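Ticket: Glaze on Lalleck bowls, dull film after washing
Status: open
Opened by: Zixuan Hao, Giner kitchen, second floor

I bought 6 Lalleck bowls in September, large and small mixed. After 3 runs through the dishwasher the small ones had a gray film on the inside. The listing says "dishwasher safe at any setting." I'd like to know which setting they tried.

Reply from Lalleck support
Sorry to hear that! The film is almost always hard water. Please wash at 70 degrees with a rinse aid, such as Flumedex, and the shine will come back.

Zixuan Hao
I doubt it's the water. Glasses from the same rack come out clear, and so do my old Xie plates. I ran the hot cycle with Flumedex anyway, 2 times. My own view is that the film on the small ones looks the same as before, maybe a bit more even. Picture attached.

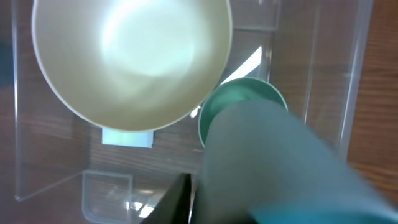 Large cream bowl, smaller teal-green one beside it

The cream one still has a shine in the middle, so I have no complaint there. You can't judge the inside of the teal one from this, so please don't close the ticket on the strength of it. I can feel the film with a fingernail.

Reply from Lalleck support
Thanks! The large bowl looks great. For the small one, try white vinegar for ten minutes, then rinse by hand.

Zixuan Hao
Vinegar done. It took off a little near the rim and left the bottom as it was. If this were hard water I'd expect more than that. Is the teal glaze the same as the cream glaze - yes or no? I asked by phone too and was told "similar."

Reply from Lalleck support
We have passed your question to the product team. Ticket stays open.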